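**Ticket 633 — Stemware rack leans and sheds glasses when loaded**

Status: Open, awaiting part
Opened: 05/08/2024
Product: Rostano scrolled glass rack, gold finish, on wood base board
Contents: Colora plastic wine glasses, mixed colors
Priority: 4

## Report

Rack tips toward the loaded side once two or more glasses are hung. Glasses slide outward along the scrolled arms and drop off the ends. No breakage, as the glasses are plastic. One foot has a scuff. First noticed in July, after the rack was moved from the Quinlan shelf to the table.

## Checks done

1. Table level. Bubble centered in both directions. Ruled out.
2. Base board flatness. Straightedge across both diagonals, no light under it. Ruled out.
3. Stem at the board. The S-shaped stem turns slightly in its hole when the hub is pushed by hand. Fastener under the board was loose by a quarter turn. Tightened. Play reduced, still present.
4. Arm angle. One arm sits 5 degrees lower than its neighbor, measured from the hub. Glasses placed on that arm are the ones that slide.
5. Hanging test, one glass at a time. Glass goes on upside down, held by the foot, with the rest of the set kept on the table to the right of the board. Light blue first.
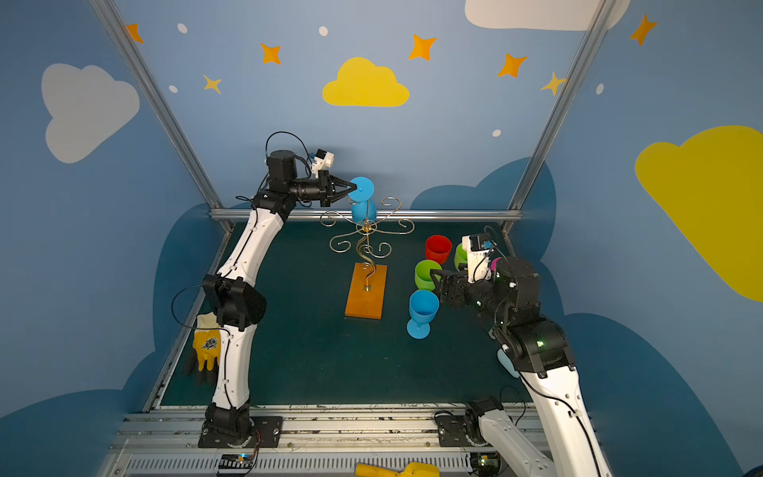

6. Repeat of step 5 with red, then green, then blue. All stayed put on the good arms. Green slid off the low arm twice in three tries.
7. Full load, alternating sides. Lean is visible by eye at the hub but the rack stays up.
8. Full load, one side only. Rack tips. Reproduced on the first try.

## Findings

Two separate faults:

- Loose stem joint. The lean gets worse with an uneven load.
- Bent arm. Accounts for the sliding. Bending it back by hand gained a little, then it sprang back. Did not force it further — the finish was starting to craze at the curl.

The foot diameter on the Colora glasses is fine for this rack. The earlier note blaming the glasses should be disregarded.

## Workaround

Load opposite arms in pairs. Leave the low arm empty. Stand any leftover glasses on their feet away from the board, because a glass lying on its side rolls when the table is bumped.

## Next

- Replacement arm requested from Stimach. Quoted 16 days.
- Add a lock washer under the base board when the arm is swapped.
- Rerun steps 5 through 8 after the repair. Close if the one-sided load holds overnight.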